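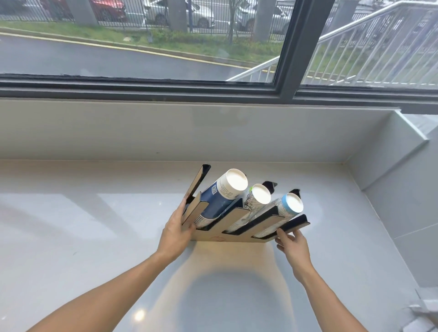 Mundham cafes to start charging for paper cups in June

Cafes, bakeries and food stands in Mundham will add a charge to every hot drink sold in a paper cup starting in June, after the town council approved the measure by a vote of 9 to 4.

The charge will be 15 cents a cup. It will appear as a separate line on the receipt, and businesses will keep 5 cents of it to cover the cost of changing menus and registers. The rest goes to the town's waste budget.

The rule covers 153 businesses with a permit to sell prepared drinks. Hospitals, school cafeterias and church events are exempt. So are drinks sold from vending machines.

Casimiro Cuesta, who wrote the measure, told the council that paper cups have become a growing part of what crews pull out of street bins downtown. Most have a thin plastic lining and can't go in with regular paper at the Kornside sorting plant, so they end up in the landfill.

"People think they're recycling them," Cuesta said. "They go in the blue bin, then somebody at Kornside has to pick them out again."

The town paid to have 840 bags of downtown trash sorted last fall. Cups and lids took up more space in the bags than any other kind of food packaging, according to the report given to the council.

Not all owners are happy. The manager of Porovura, a coffee shop across from the bus station, said at the public hearing that most of her morning customers are on their way to work and won't carry a mug. She asked the council to wait until the fall, when her current order of printed cups will be used up. The request was turned down, but shops won't have to change the cups they use.

Triệu, a Vietnamese bakery on Canal Street, has already been giving a discount to customers who bring their own cup. The owners said they will keep the discount on top of the new charge, and that they sell iced coffee in returnable glass jars with a deposit.

Businesses may refuse a customer's cup if it is dirty or cracked. Drive-through windows must charge for paper cups as well but don't have to accept outside ones — a change made after owners raised concerns about long lines.

There will be no fines for the first 80 days. After that, a business that doesn't collect the charge will get a written warning, followed by a $50 fine for each later violation.

Signs for counters and doors can be picked up at the town clerk's office until 4:30 p.m. on working days.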